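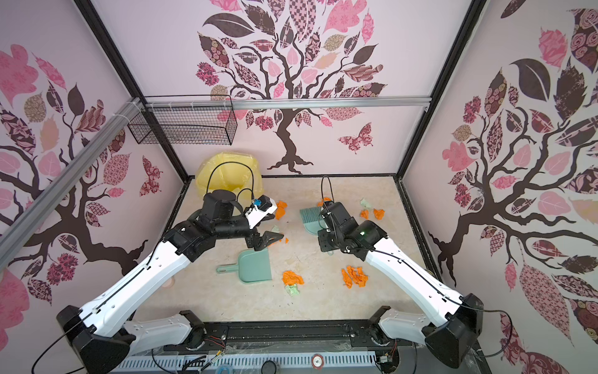 Flakora — Krümel, Körbe, Beutel

Ich fange mal mit dem an, was mich alle zuerst fragen: Ja, in Flakora geht es ums Aufräumen. Um kleine Sachen, die auf einer hellen Fläche herumliegen und dort nicht bleiben sollen. Wer schon mal nach dem Basteln den Tisch abgewischt hat, kennt das Thema eigentlich komplett. Ich habe trotzdem eine ganze Datensammlung daraus gemacht, und sie ist größer geworden als geplant.

Was drin ist

758 Sequenzen, dazu eine Tabelle mit Notizen, die ich beim Sichten geschrieben habe. Angepeilt hatte ich 1000, aber beim Durchsehen ist einiges rausgeflogen (doppelt, falsch benannt, einmal eine ganze Reihe ohne Notizen, sehr ärgerlich). 700 davon sind der Hauptteil, 42 habe ich als Testteil beiseitegelegt, und der Rest liegt im Ordner "sonstiges". Den schaut euch bitte erst an, bevor ihr ihn verwendet!

Die Fläche

Der Boden ist hell cremefarben mit einer feinen grauen Maserung, ein bisschen wie Marmor. Sieht hübsch aus, macht das Beschriften aber mühsam: Bei ganz kleinen dunklen Krümeln musste ich öfter zweimal hinschauen, ob da wirklich etwas liegt oder ob ich gerade eine Ader im Muster markiere. Im Zweifel habe ich "unklar" eingetragen. Wenn ihr zählen wollt, filtert diese Einträge vorher raus.

Die Wände

Rosa, mit großen Bäumen und Schmetterlingen. Die Blätter sind gemustert, manche kariert, manche geblümt, manche gestreift, in allem zwischen Altrosa und dunklem Burgunder. Ich mag das Motiv sehr und habe mich gegen eine weiße Variante entschieden — aufräumen muss man ja auch in Zimmern, in denen etwas an der Wand ist. In der Tabelle heißt diese Kulisse "Sindbridge".

Korb und Beutel

Der schwarze Drahtkorb hängt hinten links an der Querstange. Weil man durch das Gitter die Wand sieht, verschwindet er optisch fast ein wenig im Hintergrund, also nicht wundern, wenn eure Umrisse dort zappeln. In den Notizen steht er als "Bindley", das ist einfach mein Spitzname für ihn und kein Hinweis auf den Hersteller.

Der gelbe Beutel steht in der hinteren linken Ecke, durchscheinend und mit umgeschlagenem Rand. Er läuft bei mir unter "Abfall". Der Rand ist ziemlich zerknittert, deshalb umfasst die Markierung immer den ganzen Beutel und nie nur die Öffnung. Ich hatte es anfangs anders versucht und nach einem langen Abend aufgegeben.

Notizen und Schreibweisen

Alle Notizen sind auf Deutsch, klein geschrieben und mit meinen Abkürzungen: "kr" für Krümel, "kb" für Korb, "btl" für Beutel. Umlaute sind drin, die Tabelle ist UTF-8. Den Ordner "Kjærgaard" mit den älteren Notizen habe ich wegen des æ in "kjaergaard" umbenannt, weil mein Packprogramm darüber gestolpert ist. Falls ihr noch alte Pfade in euren Skripten habt, bitte anpassen.

Noch offen

Die Spalte "fertig" ist nicht einheitlich. Am Anfang hieß sie für mich "Fläche ganz sauber", später reichte mir "nichts Größeres mehr da". Ich gehe das im August noch einmal durch, bis dahin würde ich mich nicht darauf verlassen. Fehler in den Notizen gern melden, am liebsten mit der Zeilennummer aus der Tabelle.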